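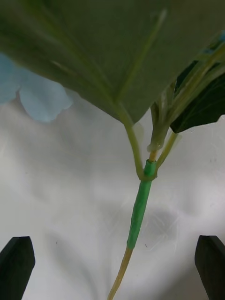 Fita verde no caule de flor artificial: vale a pena?

Malsha Pramanik
Dizem que a fita floral segura tudo. Duvido. A minha descolou em 10 dias. Sou eu ou é a fita?

Rezaul Barua
Esticou-a? Sem esticar não cola. Mas essas promessas de "dura anos" também não compro.

Sewwandi Mridha
cola quente e pronto

Lakmal Ekanayake
Cola quente nota-se no caule. Fita esticada, em diagonal, de cima para baixo. Milagres não faz, num ramo pesado cede na mesma.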